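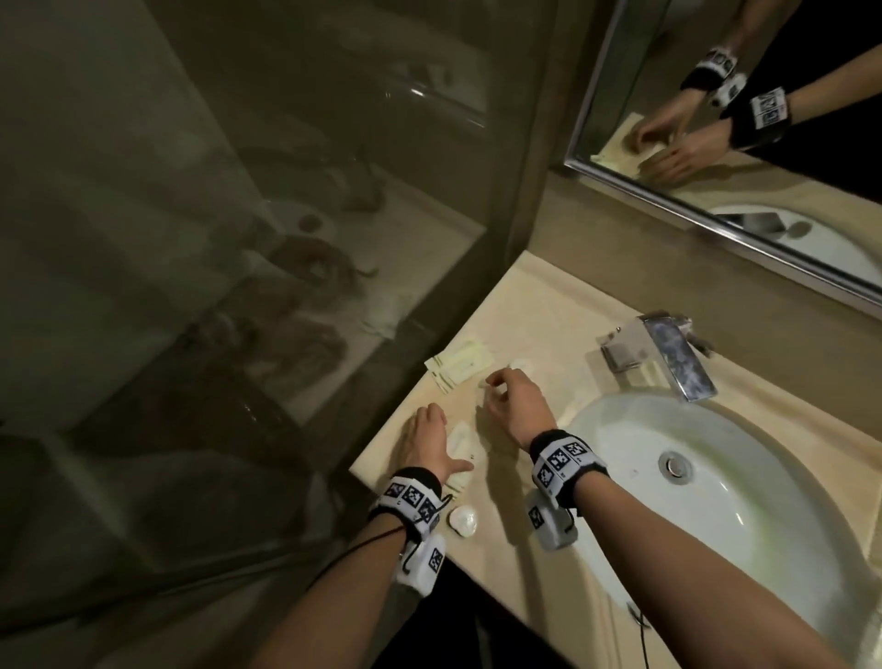 Ein Leselogbuch für dicke Fantasyreihen anlegen

Februar 2023

Wer Reihen liest, kennt das: Band vier erscheint endlich, man schlägt ihn voller Vorfreude auf, und auf der ersten Seite reitet jemand in die Stadt, dessen Name einem vage bekannt vorkommt. War das der Bruder der Königin? Oder der Typ mit dem vergifteten Handschuh? Mir ging es mit der Tolemham-Saga so, und zwar gründlich. Zwischen dem zweiten und dem dritten Band lag bei mir eine lange Pause, und danach war von den Intrigen am Hof von Brumden fast nichts mehr übrig.

Seitdem führe ich ein Leselogbuch, und ich möchte es nie wieder hergeben! Es macht beim Lesen kaum Arbeit, sieht nach ein paar Bänden herrlich zerlesen aus und hat mir schon mehr als einen Wiedereinstieg gerettet. So lege ich meins an.

Was du brauchst

Ein Notizbuch in A5, gern mit Punktraster. Ich nehme das Tokon mit nummerierten Seiten, weil ich ständig Querverweise mache, aber ein Schulheft tut es auch.
Einen Stift, der nicht durchschlägt, dazu 2 Farbstifte
Haftstreifen in schmal
Einen Bleistift für alles, was sich noch ändern kann (also sehr viel)
Eine Büroklammer oder ein Lesebändchen

Ich kaufe mein Zeug bei Schreibwaren Kohlhase bei uns um die Ecke, dort darf man die Stifte auf dem Papier ausprobieren. Falls du so einen Laden in der Nähe hast: hingehen und kritzeln.

Schritt 1: Die Seiten aufteilen

Pro Reihe ein Heft, das hat sich bei mir bewährt. Die ersten beiden Seiten bleiben frei für das Inhaltsverzeichnis. Danach kommen 10 Seiten für Figuren, 8 Seiten für Orte und Reiche und dann der große Rest für die einzelnen Bände. Ganz hinten, von der letzten Seite aus rückwärts, sammle ich offene Fragen.

Trag die Seitenzahlen gleich ins Inhaltsverzeichnis ein. Wenn dein Heft keine hat, nummeriere erst mal nur die rechten Seiten, das reicht völlig.

Schritt 2: Figuren eintragen

Hier habe ich am Anfang alles falsch gemacht. Ich wollte jede Figur mit Haarfarbe, Waffe, Stammbaum und Lieblingspferd festhalten und war nach dem dritten Kapitel so erschöpft, dass ich das Buch weggelegt habe. Inzwischen bekommt jede Figur genau eine Zeile:

Name, Rolle, zu wem sie gehört, Seite des ersten Auftritts.

Eine Zeile lasse ich darunter frei. Dorthin kommt später das, was man beim ersten Auftritt noch gar nicht wissen kann: die heimliche Herkunft, der Verrat, die Hochzeit, leider oft auch das Kreuz. Bei Figuren mit mehreren Namen (und in der Fantasy hat ja wirklich jede Magierin mindestens einen Tarnnamen) schreibe ich den zweiten Namen mit Bleistift dahinter und lege für ihn einen eigenen kurzen Eintrag mit Verweis an.

Alphabetisch sortieren musst du nicht. Ich habe es einmal versucht und hatte am Ende unter K kein Papier mehr und unter Q eine wunderschön leere Seite. Reihenfolge des Auftretens funktioniert prima, man erinnert sich beim Suchen überraschend gut daran, ob jemand früh oder spät dazukam.

Schritt 3: Die Farben festlegen

Zwei Farben reichen. Bei mir ist Blau alles, was ich sicher weiß, und Orange alles, was ich vermute. Ein blauer Punkt am Rand heißt also: steht so im Text. Ein orangefarbener heißt: Ich glaube ja, dass die alte Apothekerin in Wahrheit die verschollene Schwester ist. Wenn sich eine Vermutung bestätigt, darf der blaue Punkt daneben, und das ist jedes Mal ein kleines Fest!

Schreib die Bedeutung der Farben vorn auf die Innenseite des Umschlags. Wirklich. Ich habe ein älteres Heft mit grünen und lila Punkten und keine Ahnung mehr, was ich mir dabei gedacht habe.

Schritt 4: Beim Lesen notieren

Am Ende jedes Kapitels kommen ein bis zwei Sätze ins Heft. Wer war dabei, wo sind sie jetzt, was ist anders als vorher? Mehr nicht. Wenn ein Kapitel so spannend endet, dass du sofort weiterlesen musst, dann lies weiter und kleb einen Haftstreifen an die Stelle. Das lässt sich am nächsten Tag nachholen.

Ein Eintrag aus meinem Heft sieht so aus:

Kap. 12. Flucht über den Fluss, Boot verloren. Der Kartograf lügt über die Brücke. Nach Brumden jetzt nur noch durchs Moor.

Das klingt trocken, aber wenn ich es lese, ist das ganze Kapitel wieder da, samt Nebel und nassen Stiefeln.

Wer mit dem E-Reader liest, notiert statt der Seite lieber das Kapitel. Die Seitenangaben verschieben sich, sobald man die Schrift größer stellt. Und bei Hörbüchern hilft die Kapitelnummer plus Minute. Namen beim Hören richtig zu schreiben ist natürlich ein Abenteuer für sich. Ich schreibe sie nach Gehör mit Bleistift und bessere nach, wenn ich mal in der Buchhandlung am gedruckten Band vorbeikomme.

Schritt 5: Die Bandseite

Nach dem letzten Kapitel bekommt jeder Band eine Abschlussseite. Oben Titel, Umfang und der Monat, in dem ich fertig geworden bin (der dritte Tolemham-Band steht bei mir mit 493 Seiten und dem Vermerk »Mai, Balkon«). Darunter:

Wo steht jede Hauptfigur am Schluss?
Wer weiß was, und wer weiß es noch nicht?
Welcher Gegenstand ist bei wem?
Mein Lieblingssatz, mit Seitenzahl

Die dritte Zeile unterschätzt man leicht. Schwerter, Ringe, Siegel und Briefe wandern in solchen Reihen ununterbrochen von Tasche zu Tasche, und genau daran hängt dann im nächsten Band die halbe Handlung.

Den Rest der Seite gestalte ich, wie ich Lust habe. Manchmal zeichne ich eine schiefe Karte, manchmal klebe ich die Quittung ein oder eine gepresste Blüte. Sterne vergebe ich keine, das darf aber jeder halten, wie er mag.

Schritt 6: Offene Fragen sammeln

Hinten im Heft landet alles, was mich beim Lesen zwickt. Warum trägt der Wirt Handschuhe? Was ist aus dem zweiten Drachenei geworden? Jede Frage bekommt ein leeres Kästchen und die Bandnummer. Beantwortete Fragen hake ich ab und schreibe die Fundstelle dazu. Für Leserunden ist diese Liste Gold wert, man hat sofort Gesprächsstoff für den ganzen Abend.

Und wenn du schon mitten in der Reihe steckst?

Dann fang bei dem Band an, den du gerade liest. Für die früheren Bände genügt jeweils eine Abschlussseite aus dem Gedächtnis, mit Bleistift, und beim Durchblättern der letzten beiden Kapitel ergänzt du, was fehlt. Die Büroklammer kommt an die Figurenseiten, damit du sie beim Lesen mit einem Griff aufschlägst.

Mein Tolemham-Heft hat noch freie Seiten für den letzten Band, und das orange markierte Drachenei wartet auf seinen blauen Punkt.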